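Open day at Skindar: what a bedroom full of laundry can and can't tell you

Archie Rennie

Several members asked me to go to the Skindar open day and report back, on the grounds that I am hard to impress and had a free Friday. So on 9/29/23 I drove out to the Tierney building, signed the visitor sheet, put on a sticker with my name spelled wrong, and spent most of the day watching people do housework with plastic grippers.

For anyone who missed the last issue, Skindar says it is building a robot that will tidy a home. It would pick up clothes, make beds and clear tables. The robot itself is called Drernix, and it was in the building, but it was the smaller part of the program. The larger part was the collection of training material, and on that I came away with more to say than I expected.

The morning talk

Kiều La runs the collection side and gave the opening talk. She was clear and did not oversell, and I will give her credit for that. The idea is that you don't need a robot to teach a robot. A person holds a gripper in one hand, the gripper has a camera on it, and the person does a chore. The recording shows what the gripper saw and how it moved. Do that enough times in enough different rooms and, the theory goes, a robot arm with the same kind of gripper can learn to do the chore too.

Her slide gave 1,789 recorded sessions so far, from 113 homes. Someone near the front asked what share of those were thrown out. She said she would have to check, and that it depended on what you meant by thrown out. I wrote that down word for word.

I also asked who the 113 homes belong to. Mostly friends of staff, plus families who answered a flyer. They get paid 50 dollars a session. I think that is fair money for letting a stranger fold your shirts, but it does mean the homes are the kind where somebody has a friend in robotics or reads flyers. Kiều agreed that the mix was narrow and said they were working on it.

At the bedside

After coffee we were split into groups and taken to the furnished rooms upstairs. Mine went to the bedroom with Hiếu Tôn, who has been recording since spring and has the forearms to show for it. The task was to clear the clothes off the bed and straighten what was left.

I had pictured a made bed with one neat towel in the middle, because that is what these demonstrations usually look like. This one was more like a bed in use. A blue fleece lay open on a teal blanket, with a gray garment and something knitted in mustard yellow up by the headboard and a flowered duvet shoved over to one side. Blue on blue on teal is hard for cameras, I am told, and I believe it, as I had some trouble myself from the doorway.

Hiếu worked slowly. He said the slowness is on purpose and that new people always go too fast. With two stiff fingers you can't gather cloth the way a hand does. You have to choose an edge, get the tips on either side of it, close, and lift, and if you choose badly you bring up the blanket too. On his first try at the fleece he brought up the blanket too. He put it down and went again, and the second try was fine.

I asked whether the bad one gets kept. He said yes, recoveries are useful. I can see the sense in that. I can also see how a session count gets to 1,789.

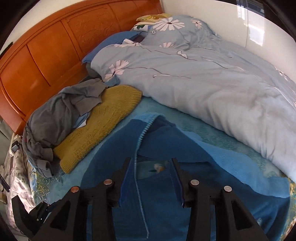

Questions I put to the staff

How does the gripper know how hard to squeeze? It doesn't. The person does, and the system records how far the fingers closed. Khôi Phí, who works on the hardware, said the fingers bend a little around whatever they hold, so the exact force matters less than you might think. He passed a spare set around. They are light, and they do give when you press on them. I would like to see them after a winter of wet jeans.

What about things that need two hands? There is a two-handed version, and it was not on show. Folding a fitted sheet got a laugh from the staff that told me plenty.

Are people's private things in the recordings? Names and faces are blurred, according to Kiều, and families can ask for a session to be deleted. I asked how many had. She thought very few. I would have preferred a number. A bedroom tells you a lot about a person with no face in it at all, and I don't think blurring settles that question. This was the one answer of the day I was unhappy with.

The robot's turn

At two o'clock we went down to see Drernix try the same sort of job. It had a single arm on a wheeled base and it was asked to move shirts from a mattress to a hamper. It managed the first shirt very nicely, and people clapped. It then spent a long while over the second, closing on air just above the cloth, backing off and closing on air again. A staff member moved the shirt a few inches and it got it. The third went in the hamper with one sleeve out.

I don't hold that against them. It was a live run and they didn't hide behind a video, which is more than I can say for Werutell's open house last year. But the mattress downstairs had a plain white sheet on it and three shirts spread well apart. The bed upstairs had several layers of bedding, half of it patterned. If the point of all that recording is to handle the bed upstairs, I wanted to watch the robot try the bed upstairs. I said so on the feedback card and underlined it.

Cúc Lã from our own group took a kinder view on the ride home. She pointed out that a year ago the arm could not pick up cloth at all, and that she would pay good money for a machine that did one shirt a minute while she was at work. I said it was doing rather less than one shirt a minute. She said I was not the one with three boys.

If you want to go

Skindar plans to run the day again in the spring. It costs nothing, but you need to book, and they cap it at 300. Parking at Tierney is tight, so use the lot behind the pharmacy – the front one is permit only and they do check. Lunch was sandwiches, and the vegetarian ones went first.

Visitors can try the hand-held gripper themselves in the afternoon. I recommend it, sceptics included. I got a sock on my fourth attempt and my wrist ached until Sunday. Ask for the bedroom group if you have the choice, as the kitchen group told me they mostly watched a man move cups.

I have the handouts and will bring them to the next meeting. The feedback card had a box for follow-up, and I ticked it and asked again about the thrown-out sessions. If they write back, I'll put the answer in the next issue.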